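Werkstattbuch, 7. Dez. 2004

Wasserpumpe Clavero, Fortsetzung

Heute wieder an der kleinen Kreiselpumpe gearbeitet, die wir aus Motdale bekommen haben. Zustand wie beim letzten Eintrag: sie läuft an, fördert ein paar Minuten gut, dann fällt der Druck langsam ab. Der Motor wird dabei nicht lauter. Ich habe zuerst an Luft in der Saugleitung gedacht, und der Gedanke war nicht ganz falsch, aber auch nicht ganz richtig.

Demontage. Vier Schrauben am Deckel, eine davon mit beschädigtem Kopf. Ich habe sie mit dem Linksausdreher herausgenommen und durch eine neue ersetzt (Schublade 3, bitte dort nachfüllen, es sind nur noch wenige). Die Dichtung unter dem Deckel war an einer Stelle flach gedrückt und hart. Man konnte sie mit dem Fingernagel brechen. Dichtfläche mit feinem Vlies gereinigt, kein Werkzeug aus Stahl benutzt, das Gehäuse ist weich.

Laufrad: zwei Schaufeln mit kleinen Ausbrüchen am Rand, sonst gut. Kein Spiel auf der Welle, das ich mit der Hand fühlen kann. Die Gleitringdichtung habe ich nicht ausgebaut. Sie ist trocken auf der Motorseite, und wir haben keine zweite im Haus. Wenn sie beim Ausbauen kaputt geht, steht die Pumpe bis Januar.

Neue Flachdichtung aus dem Plattenmaterial von Rawat geschnitten, Dicke 1,5 mm. Das Original war etwas dünner, ich habe deshalb geprüft, ob das Laufrad am Deckel noch richtig sitzt. Der Spalt ist jetzt größer als vorher, ich kann aber nicht sagen, wie viel davon schon Verschleiß war. Für die nächste Dichtung bitte 1 mm bestellen, und zwar das graue Material. Das grüne quillt.

Erster Versuch nach dem Zusammenbau: gleicher Fehler. Druck am Anfang gut, nach wenigen Minuten fallend. Ich gebe zu, dass ich mich geärgert habe.

Danach Saugschlauch getauscht. Der alte Schlauch sieht von außen gut aus, aber innen hat sich eine Schicht gelöst. Ich habe ihn der Länge nach aufgeschnitten. Nach 40 cm, vom Fußventil gemessen, liegt eine Art Zunge aus Gummi im Querschnitt. Meine Vermutung: wenn der Schlauch warm wird, legt sich diese Zunge in die Strömung und macht den Weg enger. Das würde auch erklären, warum die Pumpe nach einer Pause wieder gut läuft. Beweisen kann ich es nicht mehr, der Schlauch ist ja jetzt offen. Das Stück liegt mit Zettel im Regal neben dem Schraubstock, bitte nicht wegwerfen.

Zweiter Versuch mit neuem Schlauch, Behälter 200 Liter, Rücklauf in denselben Behälter. Drossel halb geschlossen. Laufzeit 85 Minuten ohne Unterbrechung. Der Zeiger steht am Ende auf dem gleichen Strich wie am Anfang. Das Gehäuse wurde handwarm, mehr nicht. Ein Tropfen an der Verschraubung der Druckseite, nach dem Nachziehen kein Tropfen mehr.

Der Wasserzähler von Stumik steht jetzt auf 1.588. Beim nächsten Versuch bitte von diesem Wert aus rechnen. Der Anfangswert von heute fehlt leider, ich habe vergessen, ihn aufzuschreiben, und darum gibt es für heute keine Fördermenge. Für die Zukunft: zuerst Zähler ablesen, dann einschalten. Ich hänge einen Zettel an den Schalter.

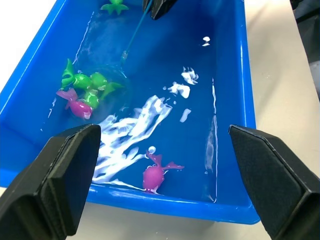

Blaue Wanne mit klarem Wasser, Blick schräg von oben.

Noch zum Wasser allgemein. Wir nehmen für Dichtheitsproben bitte nur frisches Leitungswasser ohne Zusatz. Beim letzten Mal war Spülmittel im Wasser, und dann sieht man zwar die Blasen sehr schön, aber die Kreiselpumpe schäumt und der Zähler zeigt Unsinn. Für die Blasenprobe an Schläuchen ist Spülmittel erlaubt, danach muss das Gefäß gründlich ausgespült werden. Auch im Winter nach der Probe alles entleeren – der Hahn an der Außenwand ist letztes Jahr schon einmal gefroren.

Offen:
Gleitringdichtung bei Clavero anfragen, Typenschild ist schlecht lesbar, Wellendurchmesser vorher messen.
Graues Plattenmaterial 1 mm bestellen.
Laufrad: Ausbrüche so lassen oder ersetzen? Ich bin für lassen. Wer anderer Meinung ist, bitte hier darunter schreiben.
Fußventil gereinigt, die Feder ist aber schwach. Im Januar noch einmal ansehen.
Manometer mit dem zweiten vergleichen. Ich traue ihm im unteren Bereich nicht, er geht ohne Druck nicht ganz auf Null zurück.

Pumpe steht entleert auf der Werkbank, Stopfen liegen daneben in der Dose.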